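Projektbericht: Ordnung von Textilien im Schlafraum
Juni — Studienprojekt Wohnen und Haushalt, Verfasserin: Gruppe Nusard

Diese Website verwendet Cookies. Mit der weiteren Nutzung stimmen Sie der Verwendung zu.

3. Durchführung

Untersucht wurde, wie sich der Zeitaufwand beim Sortieren von Kleintextilien verändert, wenn das Bett als Arbeitsfläche dient. Grundlage war das Ablageschema Paltix, das in der ersten Projektphase entstanden ist. Es unterscheidet vier Gruppen: Strickwaren, Oberbekleidung, Bettwäsche und Restposten. Der Vergleichsdurchgang fand am Tisch statt, mit identischem Wäschebestand.

Jeder Durchgang begann mit einem ungeordneten Stapel. Die Teile wurden einzeln aufgenommen, geglättet, gefaltet und der jeweiligen Gruppe zugeordnet. Gemessen wurde vom ersten Griff bis zum Ablegen des letzten Teils. Pro Arbeitsfläche waren sechs Durchgänge vorgesehen. Am Freitag musste ein Durchgang wiederholt werden, weil die Stoppuhr zu spät ausgelöst wurde.

4. Beobachtungen

Glatte Webstoffe ließen sich auf beiden Flächen ohne Auffälligkeiten falten. Bei Strickwaren zeigte sich ein deutlicher Unterschied. Lange, schlauchförmige Teile verdrehen sich beim Anheben, und die Faltkante wandert auf der weichen Unterlage. Am Tisch blieb die Kante liegen. Auf dem Bett musste in der Regel nachgefasst werden.

Querstreifen erwiesen sich als brauchbare Hilfe. Liegen die Streifen beider Lagen übereinander, ist das Teil gerade ausgerichtet — ein zusätzliches Maß entfällt. Bei einfarbigen Stücken fehlt dieser Anhaltspunkt. Gemusterte Laken erschweren dagegen das Erkennen heller Stoffenden, vor allem bei schwachem Licht am Abend.

5. Offene Punkte

Das Schema Paltix sieht für einzelne Socken keinen eigenen Platz vor. Sie wurden den Restposten zugeschlagen, was die Auswertung dieser Gruppe verzerrt. Für die Fortsetzung unter dem Arbeitstitel Clundow wird eine fünfte Gruppe vorgeschlagen. Die Faltanleitung für Strickschläuche ist entsprechend zu ergänzen: Aufnahme am Bündchen, Ablegen in Längsrichtung, danach Faltung in drei Abschnitten. Die Messblätter liegen dem Anhang bei.
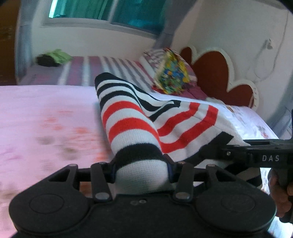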